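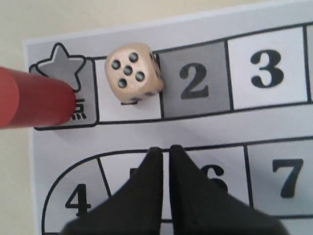
Setting up the board game task

These are the steps we use at Kondier to collect and score demonstrations for the roll-read-move task. The arm rolls a die into a bowl, reads the top face and moves the playing piece that many squares. It assumes your arm is calibrated and both camera streams are already coming through in Stullus.

1. Print the board on plain paper. Matte stock is best, as glossy sheets glare in the wrist view. Lay it flat on the table at an angle. The angle should change every session, so don't tape it to marks.

2. Put the die, the red piece and the steel bowl out. The bowl can overlap a corner of the sheet as long as the start square stays clear. Vary the position of the die, including on top of numbered squares. If the die only ever starts on bare table, the policy learns to look for it there.

3. Check the wrist view before you record. You want to be able to read the pips on the die with the fingers pointing at the middle of the sheet. The fingers will always hide part of the board from this camera, and that's fine. If they hide the die too, raise the arm and check again.

Labelling the squares

Do not use the printed number as the label. Our board has two squares marked 4, and several other numbers come up twice as well. Ingeborg Frerichs found this in the first batch, where the model was being marked correct for putting the piece on the wrong 4.

Count along the track from the start square instead and enter that count in the square_index field. Keep the printed number in its own column, printed_label, so you can sort the errors later.
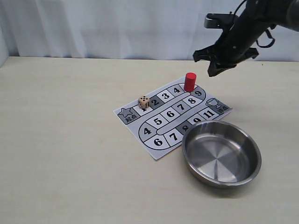
The index also has to follow the track around the bends. A piece standing on a curve belongs to the square holding most of its base. If you can't decide, mark the episode "unclear" and leave it out of the placement score.

Recording and scoring

Each episode gets 90 seconds. Stop the clock when the piece is standing and the gripper has let go. A piece lying on its side is a fail, even on the right square.

Score the three stages separately: roll, read, place. For the read stage, compare the policy's predicted count with the top face in the wrist image. Roll again if the die leaves the table, up to 2 times, then log the roll as failed.

Run 10 episodes per board angle. With the Wunderlich baseline we got 65 per cent on placement using index labels. Most of the misses were on the curved squares. Yamuna Rodrigues is rerunning those with more demonstrations at the bends, and the numbers will be added here in June.

Save the board angle in the session file before you move the sheet.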